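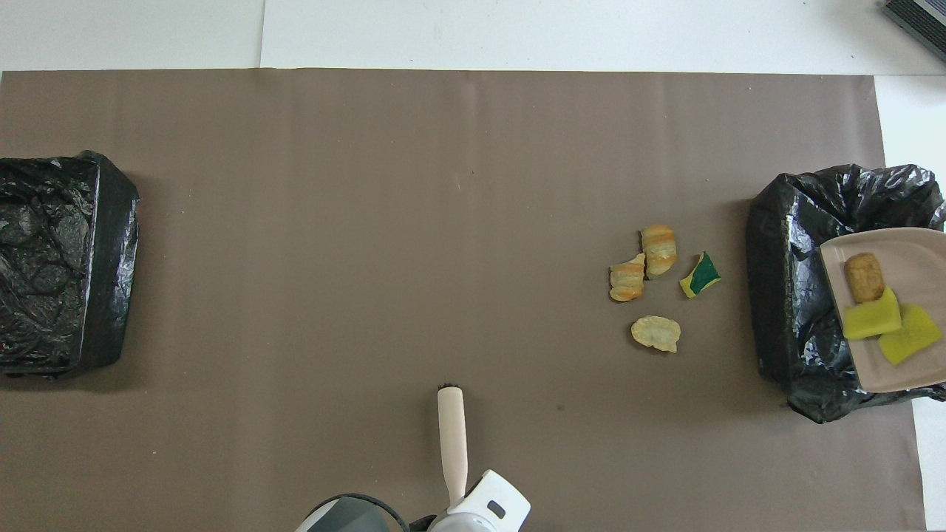 Morkutness Community Kitchen: progress report to the Grabner Fund

Prepared by Roswitha Zaugg, kitchen coordinator
October 26, 2019

Where we are

It has been a very good half year! When we wrote to you in April the Sunrise Breakfasts were still a plan and a borrowed toaster, and now we are serving them every week of term, with a proper clearing-up routine behind them that people follow without being chased. This report is mostly about the clearing up, as that is what the second part of your grant was for, and I'm delighted with how it has come along.

The tables

You may remember from the April report that crumbs were our great enemy. Pastry is the worst (a croissant goes everywhere if you so much as look at it) and we were spending longer wiping the tables than we were eating at them. The answer came from one of the breakfast regulars, who used to work in a bakery: cover the table in brown paper first. We now buy plain brown paper by the roll and lay a big sheet over most of the white tabletop before any clearing practice or sorting session. The bits of croissant and the odd bread roll stay on the paper where you can get at them, and the top underneath wants only a quick wipe.

We did try a patterned wipe-clean cloth from Celtasow for a few weeks. It looked cheerful but slid about, and it is now lining the shelf in the tool cupboard, where it does very well.

Two bins on the table

The other change is that the bins have come up off the floor. We put one at the left of the paper and one at the right, both lined with black bags, so that nobody has to carry a loaded dustpan across the room. Left is for food, right is for everything else. It took a few sessions for this to stick and there is still some debate over paper cases with half a bun in them, but the food bin is now clean enough for the allotment next door to take it for their compost, and they have asked for more.

Bag liners are costing us more than I budgeted. The first lot were a bit too small for the bins and kept slipping down inside. The larger ones fold well over the rim and stay put, so we have stuck with those and used up the small ones in the cloakroom.

Dustpans and sponges

We bought 16 plastic dustpans and 40 sponges out of the equipment line. The dustpans have been a great success, far more so than I expected for such a humble thing! They get used as trays as much as anything: you will see people gathering up a leftover roll and a couple of sponges together and carrying the lot to the sink end. The raised rim helps, as things don't roll off.

Sponges go quickly. We chose bright yellow-green ones for the tables so that they can't be muddled with the floor cloths, and it has worked, but I underestimated how many we would get through and have asked the Wamolport branch whether we can share an order.

The clearing-up sessions

These have turned into something people come for in their own right. Ten minutes before the end of breakfast we set out the paper and bins, and whoever is at that table takes it on. New members learn it alongside an older hand, and we have 10 people who can now run a table by themselves, including two who told me in the spring that they would come to eat but wouldn't be staying to help. One of them has since rearranged the whole tool cupboard (much for the better).

We have served nearly 300 breakfasts since the last report.

Money

Equipment is all spent, with receipts attached. Liners and sponges are over, paper is under, and the two very nearly cancel out. I would like your agreement to move what remains in the crockery line across to consumables. We were given plates by the school when its canteen changed over, so the crockery money isn't needed.

Still to do

The wall by the sink wants a second hook rail for the dustpans, which at present are stacked on the draining board and get in the way of the cups. I have a quote for it and can send it on.

The Wamolport branch is coming to watch a session next month with a view to borrowing the table layout. If anyone from the Fund would like to come at the same time, please do, and come hungry. Let me know a few days ahead so that I can order enough rolls.

Roswitha Zaugg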